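제4장 세탁 공정의 자동화와 작업의 재편

학습 목표
이 장을 마치면 다음을 할 수 있어야 한다.
1. 상업용 세탁 공정을 단위 작업으로 분해하고, 각 작업의 자동화 난이도를 판단한다.
2. 로봇 도입 전후의 직무 기술서를 비교하여 소멸한 과업, 이동한 과업, 새로 생긴 과업을 구분한다.
3. 드럼 내부 작업에서 시각 센서와 그리퍼의 배치가 작업 분담에 미치는 영향을 설명한다.
4. 예외 처리의 책임 소재를 공정표에 명시한다.

주요 용어
단위 작업, 잔류물 확인, 손목 카메라, 정반사, 예외 처리, 인계 지점, 감시 부담, 숙련의 이동

4.1 도입: 브롯데일 공장의 사례

앞 장에서는 형상이 일정한 부품을 다루는 공정, 곧 적재와 조립을 중심으로 자동화를 살펴보았다. 이 장의 대상은 직물이다. 직물은 집는 순간 형태가 바뀌고, 젖으면 무게와 마찰이 달라지며, 서로 엉킨다. 따라서 같은 동작을 반복해도 같은 결과가 보장되지 않는다. 세탁업의 자동화가 운반과 건조 구간에서 먼저 진행되고 투입과 배출 구간에서 늦어진 까닭은 대체로 여기에 있다.

이 장 전체에서 사용할 사례는 브롯데일(Brotdale)의 임대 린넨 세탁 공장이다. 이 공장은 숙박업소와 요양 시설에서 수거한 시트, 수건, 작업복을 처리한다. 운영사는 데텐(Deten)이며, 세탁기 배출 구간의 로봇화 사업에는 푸무다리(Pumudari)라는 사업명이 붙었다. 로봇 통합은 콩(Kong)이 맡았다. 이후의 절에서는 회사명 대신 운영사와 통합사라는 명칭을 주로 쓴다.

사업 이전의 배출 구간은 2인 1조로 운영되었다. 한 사람이 드럼에서 세탁물을 꺼내어 대차에 옮기고, 다른 사람이 대차를 교체하면서 드럼 안에 남은 물건이 없는지 확인하였다. 두 역할은 교대 중에 서로 바꾸었다. 직무 기술서에는 두 역할이 모두 '배출 보조'라는 하나의 직무로 적혀 있었고, 확인 작업은 별도의 항목으로 기재되지 않았다. 자동화 이전의 공정에서는 이처럼 기록되지 않은 과업이 흔하다. 공정 분석의 첫 단계는 이러한 과업을 찾아 이름을 붙이는 일이다.

4.2 단위 작업의 분해

배출 구간의 작업은 다음과 같이 나눌 수 있다.

가. 정지 확인. 세탁기의 운전 종료와 드럼의 완전 정지를 확인한다.
나. 문 개방. 잠금 해제 신호를 받은 뒤 문을 연다.
다. 파지와 인출. 세탁물을 집어 드럼 밖으로 꺼낸다.
라. 엉킴 해소. 한 덩어리로 뭉친 시트를 분리한다.
마. 잔류물 확인. 드럼 벽과 입구 테두리에 남은 물건을 찾는다.
바. 대차 인계. 채워진 대차를 건조 구간으로 보낸다.

가항과 나항은 신호 연동으로 처리할 수 있으며 기술적 쟁점이 적다. 바항도 대차의 규격이 통일되어 있다면 기존의 반송 장치로 대체된다. 분석이 필요한 항목은 다항, 라항, 마항이다.

다항에서 로봇은 개별 직물을 식별할 필요가 없다. 보이는 덩어리의 한 부분을 잡아 당기면 충분하고, 실패하면 다시 시도하면 된다. 반면 라항에서는 잡은 뒤의 저항을 해석해야 한다. 사람은 당기는 손의 감각으로 시트가 무엇에 걸렸는지를 짐작하고 방향을 바꾼다. 푸무다리 사업에서는 라항을 로봇의 작업 범위에서 제외하고, 정해진 힘을 넘으면 로봇이 동작을 멈추고 작업자를 부르도록 설계하였다.

마항은 언뜻 단순해 보인다. 그러나 작은 수건이나 양말은 벽면에 펼쳐진 채 붙어 있을 수 있고, 한 건의 누락이 다음 세탁분과의 혼입으로 이어진다. 거래처별로 린넨을 분리하여 관리하는 공장에서 혼입은 단순한 분실보다 처리 비용이 크다. 운영사는 하루 1,000장의 시트를 처리하는 라인을 기준으로 이 비용을 산정하고, 마항을 공정표의 독립 항목으로 승격하였다.

4.3 직무의 변화

로봇이 배출을 맡으면서 작업자의 위치는 세탁기 앞에서 조작반 앞으로 옮겨 갔다. 이동은 세 방향에서 관찰된다.

첫째, 신체 부하의 종류가 달라졌다. 젖은 세탁물을 끌어내는 동작이 줄어 허리와 어깨의 부하는 감소하였다. 그 대신 화면을 주시하는 시간이 늘었고, 호출이 오기 전까지 자세를 유지하는 정적 부하가 생겼다. 운영사는 호출 대기 시간을 휴식으로 간주하려 하였으나, 작업자 측은 즉시 대응 의무가 있는 시간은 근로에 해당한다고 주장하였다. 협의 결과 대기 시간은 작업 시간에 포함되었다.

둘째, 숙련의 내용이 달라졌다. 종전의 숙련자는 엉킨 시트를 빨리 푸는 사람이었다. 도입 후에는 로봇의 정지 원인을 구분하고 적절한 복구 절차를 고르는 능력이 요구되었다. 다만 엉킴 해소가 여전히 사람의 몫으로 남았으므로 종전의 숙련이 불필요해진 것은 아니다. 문제는 사용 빈도의 감소이다. 신규 작업자는 쉬운 엉킴을 접할 기회가 적고, 호출을 받고 나갔을 때 처음부터 어려운 엉킴을 만난다. 운영사는 토요일 오전 교대에서 로봇을 세우고 전 과정을 수작업으로 수행하게 하여 이를 보완하였다.

셋째, 책임의 경계가 달라졌다. 2인 1조에서는 혼입이 발견되면 해당 조가 원인을 함께 검토하였다. 로봇 도입 후에는 같은 혼입을 두고 영상 판정의 오류인지, 화면을 승인한 작업자의 오류인지를 가려야 한다. 승인 단추가 있다는 사실만으로 작업자가 판정의 책임을 진다고 볼 수는 없다. 승인에 주어진 시간이 충분하였는지, 제공된 영상으로 판별이 가능하였는지를 함께 따져야 한다.

승인 시간의 초기 설정은 한 건당 약 20초였다. 이 값은 통합사가 시운전 자료에서 도출하였으며, 복수의 세탁기에서 동시에 승인 요청이 올라오는 상황은 고려되지 않았다. 이후 요청을 순차 배열하는 방식으로 변경되었고, 그만큼 세탁기의 유휴 시간이 늘었다. 감시 부담을 낮추는 조치가 설비 가동률과 상충하는 전형적인 경우이다.

4.4 드럼 내부의 시각 확인

잔류물 확인에서 작업자가 보는 화면은 로봇의 손목에 장착된 소형 카메라의 영상이다. 카메라는 그리퍼와 함께 움직이므로 팔이 닿는 방향을 그대로 비춘다. 사람이 허리를 굽혀 들여다볼 때와 달리, 그리퍼가 항상 시야의 일부를 차지한다.

스테인리스 드럼은 영상 판독에 불리한 조건을 갖추고 있다. 솔질 마감된 곡면은 빛을 여러 방향으로 퍼뜨리고, 테두리처럼 매끈하게 연마된 부분은 강한 정반사를 일으킨다. 흰 수건의 모서리와 금속면의 흰 반사광은 밝기만으로는 구분하기 어렵다. 판독자는 밝기보다 윤곽과 결을 먼저 보도록 훈련받는다. 그림 4-1에서 왼쪽 아래의 작은 타원형 밝은 점은 금속면의 반사광이며, 왼쪽 위의 타공 그릴은 조밀한 망 무늬로 주변 벽면과 구별된다.

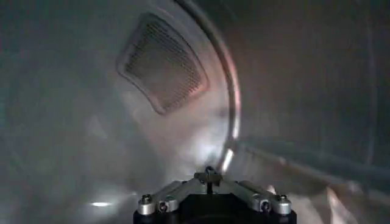 그림 4-1 손목 카메라로 본 드럼 내부. 아래쪽 중앙은 그리퍼의 몸체와 링크.

4.5 인계 지점의 설계

인계 지점이란 작업의 주체가 기계에서 사람으로, 또는 사람에서 기계로 바뀌는 시점과 위치를 말한다. 배출 구간에는 두 가지 인계가 있다. 하나는 로봇이 힘의 한계에 도달하여 작업자를 부르는 인계이고, 다른 하나는 작업자가 복구를 마치고 로봇에 작업을 돌려주는 인계이다.

전자는 설계 단계에서 비교적 자세히 다루어진다. 정지 조건과 경보 방식이 안전 규정의 검토 대상이기 때문이다. 후자는 소홀히 다루어지기 쉽다. 작업자가 엉킴을 풀면서 세탁물의 절반을 이미 꺼냈다면 로봇은 어느 단계에서 재개해야 하는가. 대차에 실린 양은 누가 갱신하는가. 푸무다리 사업의 초기 절차서에는 이에 대한 규정이 없었고, 작업자들은 남은 세탁물을 모두 손으로 꺼낸 뒤 주기를 종료하는 방식을 택하였다. 절차서는 나중에 이 관행을 반영하여 개정되었다.

다음 절에서는 이 개정 과정을 공정표의 형식으로 정리하고, 인계 지점마다 기록해야 할 항목을 정의한다. 학습자는 4.2의 분해표를 옆에 두고 읽기 바란다.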